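Toys & Games > Handmade & Small Business > Pricing and Selling

My wooden blocks keep getting passed over at the craft market, is it the price or the color?

posted by Dalach, Mon 7 June

Hi all, long-time reader and first-time poster, so sorry if this is in the wrong section! I make little wooden toys in my garage. Mostly stacking sets, plus a few pull-along ducks when I have the patience for wheels. I've had a table at our Saturday craft market since May and I'm trying to figure out what I'm doing wrong, if anything.

The ducks sell. I don't love making them, so of course they sell. The block sets just sit there. People pick one up, say "oh how cute," put it back down in the wrong row and wander over to the candle lady. A set is 14 blocks in a cotton bag and I charge $96, which I know sounds like a lot, but I cut and sand and paint every one of them by hand and the paint is the expensive kid-safe kind that needs forever between coats. If I paid myself even a lousy wage I'd be losing money at that price.

My sister thinks it's the colors. I only do strong ones (yellow, red, a green she calls "tractor") and she says everybody wants sage and oatmeal now, so the toys match the couch. I like yellow. Kids like yellow! But I'm not too proud to buy a can of oatmeal if that's what moves them.

I've also been thinking about putting them online, and there I get stuck, as all my pictures so far look like nothing much.
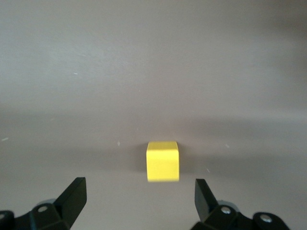 Small cube in the yellow, on a gray tabletop.

So I guess I'm really asking three things. Is the price crazy for a market table? Would you change the colors? And does anybody have experience with the smaller handmade sites, like Gramilia? I looked at one of the big ones and got a headache from the fees page. I don't want to quit my day job over this, I'd just like the garage to pay for its own sandpaper. Thanks for reading all this!

Jenő Bodnár

I did markets for a good long while (bowls and spoons, some toys toward the end) so let me have a go at this one.

Your price isn't crazy. Your price is in the wrong place. People walking around a Saturday market with a coffee in one hand are spending pocket money. They'll buy a duck for their nephew without thinking about it. A $96 set is a birthday or a new baby, and for that they go home and talk to somebody first, and then they forget which table you were. I had the same trouble with my big salad bowls. What I did was print a card with a picture and my phone number and hand one to every single person who picked up a bowl. I sold more bowls by phone the following week than I ever did standing there. Cheap cards too, the thin kind.

The other thing I'd do is break up the set. Make a starter bag with a handful of blocks and let people add to it. Grandparents are wonderful for this, they come back every month and buy two more. You can keep the full set on the table as well, up on a box at the back where it looks important, and then the starter bag seems like a bargain next to it.

On color, please don't buy the oatmeal yet. I switched my whole line to grays one winter, since my daughter told me to, and I still have a shelf of gray spoons. If you want to test it, paint one set in soft colors and put it right beside the bright one for a few Saturdays. See which one the kids grab and which one the parents pay for, it may not be the same set. I'd also put the loose blocks in a low tray where a toddler can reach. Yes, you'll be picking them up off the grass all morning. But a mother who has to pry a yellow block out of a small fist is already most of the way to buying it!

One more thing and then I'll stop. Check the rules where you live about testing and labeling for children's toys before you put anything online. The kid-safe paint is a good start but it may not be all you need, and small pieces for under-threes have rules of their own. I put that off far too long and it was a miserable week of paperwork when I finally got to it. Keep the paint receipts!

I can't help with Gramilia, I never got past the phone.

Flurneo

price is too high imo. you can get wooden blocks at the big box store for like twenty bucks and my kids chewed on those just fine. not being mean but thats what people are comparing to. also take cards, half the tables at our market are cash only and i just walk past

Sotiropoulos

I can speak to the online part, at least. I've been selling knitted baby hats on Gramilia for a while now. It's slow. My shop page has had 2,755 visits and I'd guess most of those were me checking whether anyone had visited. But the people who do buy are lovely and they don't haggle, and I've had a couple of them come back when a second baby showed up.

For pictures, I'd do two kinds for each listing. Take a close one so people can see the finish, with plain daylight from a window and the overhead light turned off (mixing the two does strange things to yellow, I learned this with a mustard-colored hat that three people told me was green). Then take one with something in it that gives the size, like a hand or a mug. Buyers skip right over measurements. I write the size of every hat in the first line and I still get messages asking how big it is.

And show the whole set out of the bag at least once! I bought blocks for my niece from a listing that only had a photo of the bag, and I only did it because I knew the seller.

I disagree with the comment above about store blocks, by the way. Somebody shopping for those isn't your customer and won't be at any price you could live with. I agree about taking cards though. Get the little reader, it paid for itself for me in one weekend.

And keep the yellow. Maybe sell me a duck.

Tagged: wooden toys, craft fairs, pricing handmade, selling online
Contact us | Copyright, all rights reserved | Back to top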